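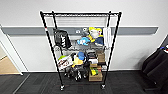

Wire shelving on a grey carpeted floor

When Wendy Ellwood first told her husband that her hands felt as if they belonged to somebody else, he suggested she was sleeping on them funny. She thought he was probably right. She was fifty-one, she had a stationery shop to run in Helasgate, and she had never been one to bother a doctor.

"I bought a new pillow," she says, laughing. "And then another new pillow, because the first one gave me a crick in my neck. I must have spent a fortune on pillows that year, and all the time it was my thyroid."

We are talking over the telephone, Wendy in her kitchen with a pot of tea and me in mine with the same, and it is a good twenty minutes before we get on to her illness at all. She wants to tell me about the shop first, and about her granddaughter, and the wallflowers that have come up along the back fence in a colour she swears she never planted. She is lovely company. It is hard to picture the woman she describes from a few years back, who would sit in the car outside her own house because she couldn't face the walk to the front door.

Wendy has an underactive thyroid, a condition in which the gland at the front of the neck doesn't make enough of the hormones the body needs. It tends to come on slowly, and the signs can look like all sorts of other things: tiredness, feeling the cold, low mood, dry skin, putting on weight. Wendy had every one of those, and the tingling hands on top.

"I was cold in September, properly cold, with a coat on behind the till," she says. "Customers would come in wearing sandals. Madalena used to tell me I looked like I was waiting for a bus."

Madalena Figueiredo has worked beside her for 19 years and remembers that autumn rather differently.

"I said that about the bus to make her smile, but I was frightened," she tells me when I ring her the next morning. "Wendy is quick. She can add up a whole order in her head while she is talking to you about something else. And she was standing there with a box of envelopes and she could not tell me what they cost. She had priced them herself that same day. Then her voice went deep and slow, like a record when you put your finger on it. I thought perhaps a stroke."

It was Madalena who made the appointment, and Madalena who shut the shop to drive her there. Wendy was cross about it the whole way. She had by then gone up 2 dress sizes and lost the outer part of her eyebrows, which she had been filling in with a pencil and putting down to the change of life.

A blood test was arranged, and the surgery rang back with the result sooner than she had expected.

"The nurse, Zanele, asked me how I was managing to stay upright," Wendy says. "She was so kind about it. I burst into tears, and I'm not a crier, or I wasn't. It was only that somebody had looked at a piece of paper and said yes, you're poorly, and I'd been telling myself for so long that I was just getting old and lazy."

Zanele Ntuli still sees Wendy for her blood tests. She is careful not to say much about any one patient, even with Wendy's blessing, but she has a good deal to say about women of a certain age who apologise as they sit down.

"They say sorry for wasting my time before they have told me one thing," she says. "They have a reason ready for every symptom. It's the weather, it's the grandchildren, it's the menopause. Sometimes it is! But please let us have a look first."

Treatment for an underactive thyroid is usually a daily tablet that replaces the missing hormone, and for most people it is taken for life. Wendy had hoped to be herself again within the week and was rather put out when she wasn't. The dose had to be raised a little at a time, with a blood test after each change, and it was months before she noticed that she'd gone upstairs for something and come down again without a rest in between.

"I stood in the hall with my reading glasses in my hand," she says. "I'd been up and down for my glasses. I shouted for Neil to come and see, and of course there was nothing to see, was there? Just me in the hall."

Her eyebrows have come back, more or less. Her hands feel like her own. She still gets tired days and has learned to leave the stockroom until the morning when one comes along, though Madalena says this is not strictly true and that she caught her up the stepladder last month.

She takes her tablet first thing, with water, and then has to wait for her tea, and she'd like it known that this is the worst part by a mile.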